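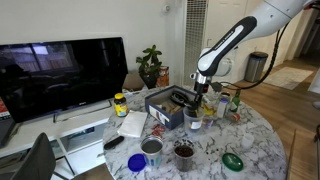

The Coffee Bean Heat

Okay, so the rule of the Jumeditz Cup is that your arm has to tidy a table it has never met, and the table gets to be as mean as the host wants. Our host was Bastien Charpentier, and Bastien is a mean, mean man. Marble top, coffee beans rolling loose, a remote control parked right at the edge like a dare.

I'd been in the robotics club for 11 weeks and I still held my breath every time the gripper went down into a cup. You would too! Clear plastic is the worst. Aubert (that's what we named our code, after my grandmother, who never left a dish in the sink in her life) thought clear plastic was air. In March it drove straight through a whole stack of them.

"Breathe," said Priya.

"I'm breathing."

"You're purple."

We had 30 minutes and 4 tries. The first try I used up on a typo, which I would like stricken from the record. On the second, Aubert stopped over the spice jar and just thought about it – a long, dreamy think, the kind I do in front of the fridge. The team from Wastance had already posted 21 points and gone out for tacos. I could practically smell the salsa.

So I changed one number. I'm not going to tell you it was a smart number. It was the number I had a feeling about, and Priya watched me type it with her hand over her mouth, and then the arm swung out toward the far side of the table, slow and easy, like it had lived there for years.

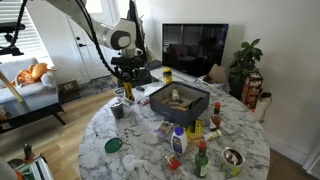 Bastien wanted to know which number I had changed, and whether I had written the old one down anywhere. I looked at Priya. Priya looked at the sofa.

"Sort of," I said, and started hunting through my pockets for a pen.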